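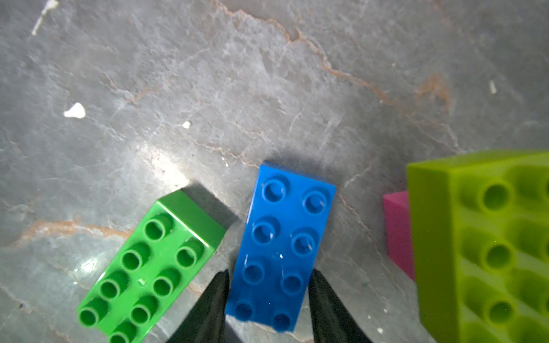 蓝色与绿色的2×4积木

Indthorpe社区互助站 > 公共服务 > 图书馆

外地居民能否办理Indthorpe图书馆借阅证,并使用馆际互借?
发帖人:河岸读者

本人户籍及常住地均在Otine,因工作关系,每周有数日在Indthorpe。现拟查阅一批地方文献,包括旧地名册、教区登记册的影印本以及早年的商会年刊。经检索,其中一部分藏于Indthorpe中心馆,另一部分藏于Monti分馆,两处均不在本人居住地的服务范围之内。

就此请教如下:非本地居民是否可以申领借阅证,需提交何种证明;地方文献能否外借,或仅限馆内阅览;Monti分馆的藏书可否调至中心馆领取。另,孩子随行时,儿童区是否要求家长全程陪同,亦请知情者一并告知。

本人曾致电中心馆,接线人员表示须以书面规定为准,但未说明规定载于何处。

邮差桥
外地人可以办,我办过。带身份证件去总服务台就行,当场拿到。地方文献那块不清楚,没借过。

灰瓦
现就所询事项逐一答复,内容依据馆内张贴的《读者服务细则》,如有修订,应以服务台最新文本为准。

一、借阅证。借阅证分为居民证与非居民证。在Indthorpe就业或就读者,即使不在本地居住,亦可申领居民证,须出示有效身份证件及单位或学校出具的证明。不具备上述条件者可申领非居民证,每证同时借阅上限为3册,且不得预约新书。发帖人既在本地工作,建议先向单位索取证明,按居民证办理。楼上所说当场取证,应为非居民证;居民证须经核验,本人去年11月办理时,于次日领取。

二、地方文献。地名册、登记册影印本及年刊均列为参考资料,不予外借,仅供在地方文献室内阅览。入室前须填写调阅单,每次调阅以2件为限,归还后方可续调。室内只准使用铅笔,背包须存入门外储物柜。复印须另填申请单,装订过紧或纸张脆化的卷册,馆员有权拒绝复印,但通常允许读者自行抄录。

三、分馆调书。普通图书可由Monti分馆调至中心馆,在目录页选择取书地点即可。参考资料不在调拨范围之内,须本人前往Monti分馆阅览。该分馆的文献室并非全天开放,下午4时后不再受理调阅单,前往之前宜先行电话确认。

四、馆际互借。持居民证者方可申请,范围包括Dudden大学图书馆的流通藏书。申请时请完整填写书名、出版者及版次,信息不全者将予退回。逾期未取的图书由馆方退还原馆,并暂停该读者的互借资格。

五、儿童区。年幼儿童须由成年人陪同,具体年龄界限本人未查到,请向服务台核实。陪同人不得将儿童单独留在儿童区而前往地方文献室。

旧书脊
补充一点。Monti分馆的商会年刊有缺期,缺失部分在Dudden大学图书馆有缩微胶片,共300余卷,目录未全部上网。校外读者可以预约阅览,但须由公共图书馆开具介绍函,中心馆服务台可以代办。胶片阅读机仅有两台,学期末较为紧张,宜尽早预约。

另外,教区登记册影印本的编号新旧不一,中心馆目录使用新编号,Monti分馆的卡片仍为旧编号。填写调阅单时,最好两种编号一并注明,否则容易调错卷册。

河岸读者
感谢各位答复。已向单位申请证明,待取得居民证后,先行查阅中心馆部分。介绍函一事,届时一并向服务台询问。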